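Diary > 2021 > Open day at Danar

December 23, 2021
Posted by the author of this diary

Left the house early because the bus to Danar only goes twice in the morning. It was 21 degrees and my gloves were in the other coat. The open day was at Mudis, in the long building behind the old feed store. I signed in and got sticker number 340.

The first hour was talks. A woman from the home robotics group explained how they teach a robot arm to tidy up. People carry a gripper by hand and do the job themselves, and a camera on the gripper records it. They do it in ordinary bedrooms and kitchens with the mess left in. She said they had 3003 recordings so far and 630 of those were cups and mugs. I wrote the numbers on my hand.

Then they put one of the bedroom jobs up on the big screen and stopped it so we could look at how the fingers lined up.

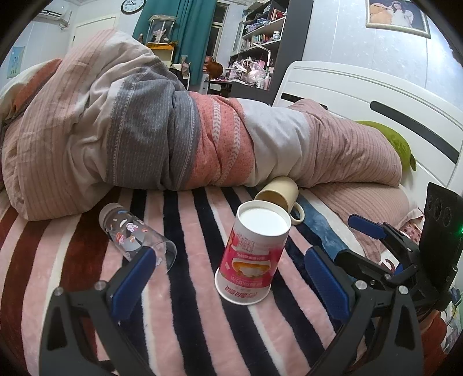

Cups and bottles

The paper cup was upside down on a striped blanket, right between the two fingers. The speaker said paper is hard because it gives when you squeeze. The clear bottle and the mug were both on their sides, and she said a mug like that can be taken by the handle or by the rim, and people don't agree on which. I would go for the handle.

A man behind me asked why they don't use a bare table. She said they did that in August and the robot was no good on blankets afterward.

Trying it

We lined up to hold a gripper. It was heavier than I expected – my wrist was sore by the second try. I dropped a plastic tumbler, then got one into the bin. The Bajwa table next door had a sorting belt, but it was stopped for lunch and I didn't go back.

Soup and a roll from the Catico van. The soup was fine. Caught the late bus and was home before dark. Need to find the other gloves.

Comments

marlpit: We went too, in the afternoon. The belt was running by then and it was pretty loud.

tenpenny88: Handle for me as well. Did they say if it's on again next year?

oldbus: The morning bus was late both times I took it last week.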